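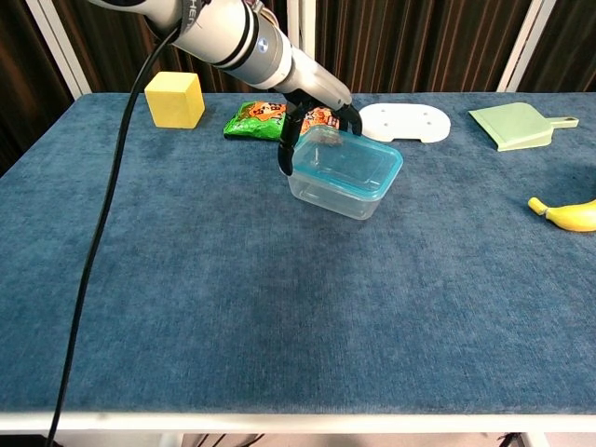
Clear food container with a turquoise-blue lid, over the blue table cover.

Food Container FAQ
Plisine Kitchen Notes, last updated 12/25/23

We get a lot of mail about plastic food containers, and most of it repeats something printed on a package. I'm Fengying Guo, I answer the mail, and I don't believe much of what's printed on packages. These are the questions that keep coming back.

Are "airtight" lids airtight?

Some are, for a while. The word has no fixed meaning on a store shelf, so a maker can put it on anything with a lid that closes. Fill the container a third of the way with water, close it, turn it over above the sink and wait. If it drips, it was never airtight. If it doesn't drip, you know that it holds water today, and you should try again after a few months of washing.

Is a see-through box worth paying more for?

A little more. You can tell rice from leftovers without opening anything, and that does cut down on forgotten food. I'm less convinced by the claim that clear boxes "transform" a kitchen. A messy cabinet full of clear boxes is a messy cabinet where you can see everything.

Do colored lids help?

Only if you stick to a system, and I have yet to meet a household that does. Blue for snacks and green for lunch lasts until the first busy morning. Where color does help is matching a lid to its set, if you own two sets that almost fit each other. A tinted lid you can see through is better than a solid one if you stack your boxes and look down at them in a drawer.

Can I move chips or crackers out of the bag and into a box?

You can. Whether they stay crisp longer is another matter. A bag rolled down hard with a clip on it does fine for a few days, and chips seldom last that long at my house. The box wins if the snack is going in a backpack, where a bag gets crushed. It loses if you have to break things up to make them fit.

Rectangular or round?

Rectangular, for storage. Round boxes waste the corners of a shelf. Rounded corners on a rectangular box are a fair compromise, easier to wipe out than sharp ones. Anyone selling you a hexagon is selling you a hexagon.

The package says the lid is good for 1000 openings. Is that true?

I have no idea, and I would ask how it was tested. Opened gently by a machine at room temperature? Or yanked off by one corner by a ten-year-old? We asked Orkby about the number on their box and got back a brochure with the same number on it. Look at the hinges or the rim after a year and judge for yourself.

Is "microwave safe" the same as "good in the microwave"?

No. It's a statement about the container under the maker's conditions, and those are usually in small print. Check whether it covers the lid too. Very often it doesn't. Tomato sauce will stain the box either way.

How do I get smells out?

Wash with hot soapy water, dry it, leave it open overnight. Baking soda paste helps somewhat. Sunlight on a windowsill helps somewhat. I've tried the crumpled newspaper trick twice and could not tell the difference from doing nothing. Kumaresan Namboodiri, who edits these pages, swears by it, so try it if you have a newspaper.

Should I store them with the lids on or off?

Off, if you have the space to nest them. A closed empty box takes up as much room as a full one and smells stale when you open it. Put the lids upright in something beside the stack.

How many do I need?

Fewer than come in the set. Big sets pad the count by listing each lid as a piece, and then add sauce cups too small for sauce. Buy two of a size you know you'll use. If you run out in a normal week, buy two more.

Can children use them for small toys and blocks?

Sure, an old food box is fine for that. Just don't put it back into food use later. Mark the bottom with a permanent marker so there's no argument about it.

Is the Kurup brand better than Brurimo?

I have used both and I'd buy whichever one lets you get a replacement lid. Lids go missing or crack long before the boxes give out. When we last checked in May, Kurup sold spare lids one at a time and Brurimo wanted you to buy the whole set again. That may have changed, so look before you order.

My question isn't here.

Write to us through the contact form. Please say what the container is and what you've tried already. We don't answer questions about glass, which has its own page.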